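Redirects finally got their moment!

If you've been reading this newsletter for a while, you know I've been itching to write about redirect chains, and this month I get to, thanks to the Flores site move. Flores is the plant and seed catalog we took over in the spring, and it had been through two redesigns and a change of shop software before it got to us. Every one of those left its own layer of redirects, stacked on top of the last. I love this kind of mess!

We started with a full crawl in Stitureo and came back with 2196 old addresses that still got requests. Most of them went where they should. But 58 of them hopped through three or more stops before landing, and a handful of the old category pages went around in a loop and never landed at all. One of those loops was the page for climbing beans, which still had links from a bunch of gardening forums. All those readers were clicking through to an error.

The fix is simple work, and kind of soothing once you get going. You export the list, sort it by final destination, and point every old address straight at the last stop. Then you go back through your own menus, footers and sitemap and change the links there too, so your own pages don't lean on a redirect at all. That second part gets skipped a lot. On Flores the footer alone was sending every visitor through an old http address, and it had been doing so on every single page.
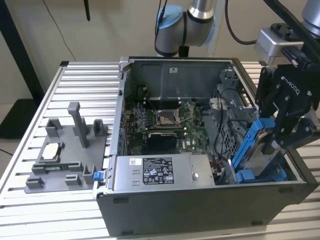

Gwenaël Lebrun wrote in after last month's teaser to ask whether any of this matters for a small site, given that search engines will follow a few hops anyway. Gwenaël runs everything through Covov and has never seen a warning about it.

Good question, and I went back and forth on it. Yes, crawlers will follow a short chain. What won me over was the speed on phones – each hop is another round trip before anything shows up, and on a weak signal you can feel it. Also, chains grow. Two hops today turn into four after the next redesign, and by then the person who set up the first one has moved on and left you a rules file with no comments in it. (Please put comments in your rules file!)

As for Covov, it does list chains, but the report sits under the link checks and it's off by default. Turn on "follow to final" before you run it.

If you're on Grumex hosting, the redirect panel stops at 200 rules. Past that you'll want to use patterns or move the rules into the server config. We went with patterns for the Flores product pages and got the whole shop section down to 3 lines – I may have cheered.

Next month: canonical tags on filtered category pages. Send me your strangest ones.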